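Feed › Tech & Work › Threads › Hacer Tekin

Hacer Tekin
Monday, October 19, 2026

Spent the afternoon at the Corov open day. They make robot arms and the software that drives them, and they'd like you to believe the two are the same achievement. Thread, because I took notes and someone should get some use out of them.

12 replies · 9 shares

Sign-in took longer than the first demo. Name badge, waiver, a second waiver, a tote bag. The tote bag is fine.

The opening talk had the word "general" in it so often that I started drawing a little line each time and then gave up. General purpose, general skills, general manipulation. No slide said what the thing is bad at. I'd have paid for that slide.

4 replies · 17 shares

On to the floor. Bright lab, lots of bench space, arms with green pads on the gripper fingers. There's a clothes area with mannequins and a rack, and a drinks station with a cup on a black tray. The pitch is that the same arms can work at both. I asked to see one arm do both, back to back, no changeover. "Not today."

3 shares

Why a drink, by the way? I get that a clear plastic cup is hard for cameras. You can see right through it, so where does the cup stop? That's a real problem and I'm glad people work on it. But say that, then. Don't tell me it's the future of coffee shops.

6 replies · 22 shares
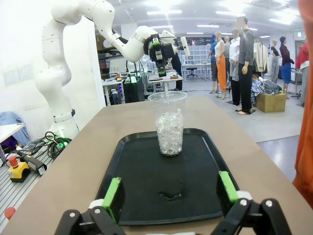 I asked the guide what happens when a pick goes wrong, and she was good about it. She said a person steps in, resets, and they go again. How often? She said it depends on the task. I said pick a task. She said she'd find out and email me. I wrote my address on the back of her card and kept the front half in my head: Gollano program, whatever that is.

2 replies · 5 shares

The number on the wall poster was 80 percent. Eighty percent of what, over how many tries, with whose cups? The poster doesn't say. I've worked next to machines that did their job 80 percent of the time and we called them broken.

31 replies · 41 shares

Credit where it's due — the emergency stop is a big red button on a yellow box and it's out where people can get at it. I've been to shows where you'd need a map. Keskin, I'm still thinking about your booth in February.

8 replies

A man in my group asked if the arms would replace people at his warehouse. The answer was a long one about "working alongside." He asked again. Same answer, a bit slower. He went and got a cookie.

14 replies · 26 shares

What I wanted and didn't get:

– one full hour of the same job, no cuts and no commentary
– a cup they hadn't picked out themselves (I offered mine)
– a price, even a silly one

1 reply · 11 shares

The Gaser people were there too, handing out flyers for their own open day. Their flyer promises "hands-on time with the controls." If that means I get to hold the controller for three minutes I'll go. If it means another talk I'm staying home.

2 replies

Someone's already asked if I'm just against all this. No. The engineers I spoke to were sharp and much more careful than the slides. One of them told me straight out that soft things, clothes especially, still give them trouble. Put her on stage next time — I'd sit in the front row.

19 replies · 38 shares

Will post the email about failed picks if it comes. So far, nothing but a survey asking me to rate the catering.

7 replies · 13 shares

More from Hacer Tekin
Keskin in February: notes from a very loud hall
Two questions to ask before your boss buys a robot
What "autonomous" meant at the last 3 demos I went to
The self-checkout at my grocery store, a grudge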